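3.2 Fabric condition and surface wear

Garments were drawn from the Jevholm sorting line, where donated clothing is graded before resale. Of the 2,209 items logged, 1,424 were woven cotton or cotton-blend pieces and were kept for the present analysis. Knits, coated fabrics, and items with missing fiber labels were left out. Each garment was laid on a pale work surface and examined in the state in which it left the folding step, without pressing or brushing.

Twill weaves need separate treatment. The diagonal rib catches light differently depending on how a layer is turned, so two layers of one cloth can be graded as two shades. Stojanovska applied the Indside shade scale to the flat panel first and to any overlying band second, and the lower of the two scores was entered. Mottling was scored only where it could be seen on a flat or gently curved area. Darker tone inside a fold was treated as shading and carried no penalty.

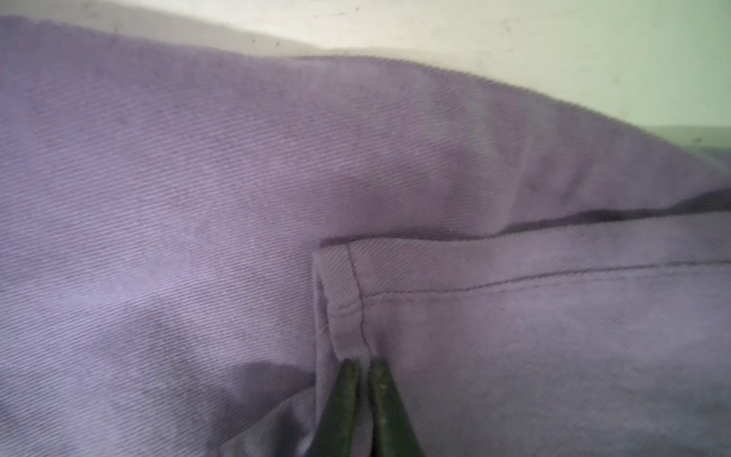
Figure 2. Lavender twill with a folded band over a larger panel. The ribs of the band run at a slightly different angle from those of the panel, and faint blotches and lighter patches are visible on the panel.

3.3 Agreement between graders

Grading was repeated by Stojanović, who worked from the garments alone and had no access to the first set of scores. The second pass closed on 6/10/20. Disagreement was concentrated in mid-tone twills with slight fading, for which the scale offers two adjacent classes with overlapping wording. Dark denim and undyed cloth gave few conflicts.

Where the two scores differed by one class, the lower was kept. Larger differences were settled by unfolding the garment and grading the panel again under the Gashi lamp. Folded bands were the usual source of these larger differences, in most cases after one grader had read a shaded area as a change in dye.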